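Home | Reviews | Kitchen | Home Office | About

Gernton Folding Work Table: Seven Months In
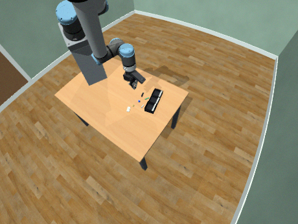
By the editor, Small Rooms Review
Posted 6/23/20

I bought the Gernton in November after my old Kaslow desk finally gave up on its left leg, and I've used it nearly every day since — bills, sewing, a couple of jigsaw puzzles, way too many lunches. It cost me $95 plus shipping and came in one flat box that I got up the stairs by myself (slowly!).

Putting it together took 17 minutes and the little wrench they give you. The directions are all drawings and step 2 is upside down, so look at it twice before you tighten anything.

What I love is how steady it is. My sewing machine used to walk across the Kaslow and on this one it stays put, even at full speed. The top wipes clean with a damp rag, though I did get a ring from a coffee mug and it's still there. Folding it up is a two-hand job and the latch pinches, so watch your fingers.

I also looked at the Ifans, which has a drawer, but it was over $100 and the drawer was too shallow for my scissors. If you need storage, I'd get a rolling cart and put it underneath.

Would I buy it again? Yes, but I'd get the longer one.

Contact us | Copyright Small Rooms Review | Back to top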